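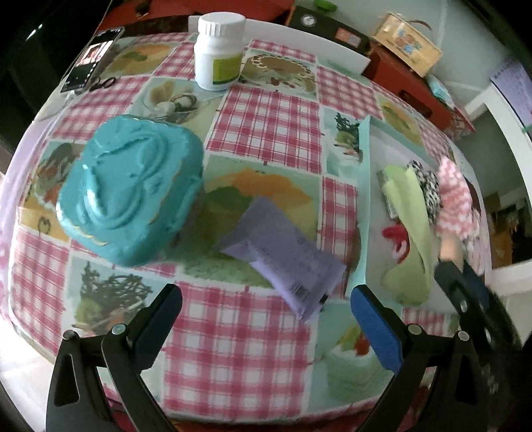
Teal container and a purple packet on the checkered tablecloth.

About Weltent

Weltent is a small website about television series, mostly the daytime dramas and the long family sagas which run for many years. We write episode recaps, character histories and now and then an opinion that makes our readers angry.

The site was started by Stellan Boström and Ginevra De Luca. We met in the comments under a recap of Belthorpe, where we disagreed for 50 messages about whether Doctor Westerberg knew that the twins were not his. We still do not agree. Ginevra follows the stories of the hospital and the court, and Stellan takes care of the weddings, the funerals and everybody who returns from the dead.

English is the second language for both of us. We read every text two times before we publish it, but if you find a mistake, please write to us and we will correct it.

In our archive there are now 942 recaps. The oldest ones come from our former blog, Vuva, and they are shorter, with many spoilers already in the title. We do not do this anymore. New recaps go online in the evening after the episode, and spoilers for the coming week have their own section.

We do not take money from channels or producers. Guest writers are welcome, so send us a sample of one page and tell us which series you follow. In November we make a pause of 2 weeks, and mail is answered after that.

Contact: use the form | © 2019 Weltent | Back to top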